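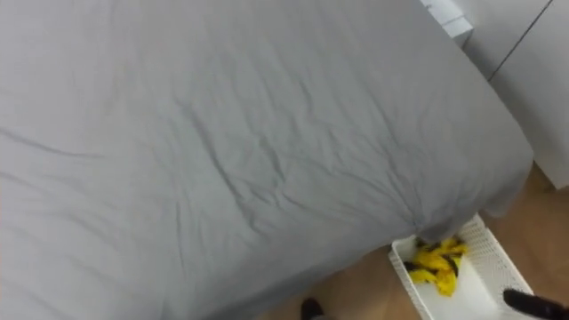 February, notebook 4, back on the housekeeping trial

Got in at 7:40 and the Hutchins building was still half asleep, so I had time to read through the last couple of weeks of entries before starting this one. My handwriting notes are terrible, by the way. If anybody on the Basto side wants the older pages typed up, ask me and be patient.

Main thing on my mind today is the people side. We've got plenty of pages on grip force and battery swaps and very little on what the job is like now for the room attendants, and that was half of what Gallasine asked for when they signed on. So I left the laptop in the office for most of the morning and followed the shift.

What changed for them, as best I can write it down:

The floor pickup is the bit they were happiest to hand over. Bending to the floor, straightening, bending again, all shift long. Two of the attendants told me separately that their backs feel different by lunch. I'm not putting that in the report as a result (it's two people chatting over coffee!) but I want it on paper somewhere, so it's here.

The beds are still theirs. We talked early on about having the arms smooth the sheets and I'm more and more glad we parked it. A fitted sheet pulled over a mattress corner looks simple until you watch somebody good do it, one hand under, one hand flat, done before I've found my pen. The wrinkles through the middle get a single pass with the forearm. I tried copying it and made it worse, and got laughed at, fairly.

The new chore is what they call "answering". The unit stops, the tablet buzzes, somebody walks back down the hall to tell it whether a thing is laundry or belongs to the guest. That used to be a decision made in passing without breaking stride. Now it's a trip. Everyone I talked to brought this up before I asked, and one person said she'd rather pick up the thing herself than be paged about it. I can't argue with her. We set the confidence threshold at 65 last month and it still asks too much on anything soft and crumpled, especially if it has a bold pattern. Plain towels, no trouble.

Numbers, for whoever does the monthly sheet: the pickup log stands at 3780 items since we reset it. I haven't split out the ones with a page attached. That needs doing before the Gallasine call and I think the export from Drilance can do it if we fix the column names (they changed again with the update, please somebody write to them).

Scheduling. The lead moved the attendants from pairs to singles on the upper hall because the unit was supposed to count as the second pair of hands. I don't like it and I said so. A pair talks, swaps the heavy jobs, covers for each other when a guest comes back early. The unit does none of that. The lead was pretty open about it and said the pairing came down from the staffing plan, written before we'd even wheeled the thing in. We agreed to go back to pairs until the end of the month and compare. Need to write down what we're comparing, or we'll just end up with opinions. Finish time per room, pages answered, and I'd like a short end-of-shift question, something like how tired are you, in their own words.

Pay came up too. Not my department, but people asked me directly whether fewer hours are coming and I didn't have an answer. I said I'd pass the question up, and I did, by email, at 11:15. Writing the time here so I remember to chase it.

Small stuff from the room itself:

Basket placement. Tight up against the bed the reach is short, but whoever is making that side has to step around it. The attendants nudge it out with a foot, which throws off where the unit expects it to be. Could we just let it look for the basket each time? I know, it's slower. Try it anyway.

Pale basket on a pale floor next to pale sheets. Ask whether a colored rim would help the detection before we touch any code.

Voice prompts off. They've been off since last week and nobody misses them, leave them off.

To do
- split the pickup log, paged and not paged
- tired-at-end-of-shift question, one line, on paper
- threshold: try it lower on one hall only and tell the attendants BEFORE we do it
- chase the hours email
- bring back the cart key, it's in my coat

Ran out of morning. Will pick up the pairs comparison tomorrow after the early rooms are done.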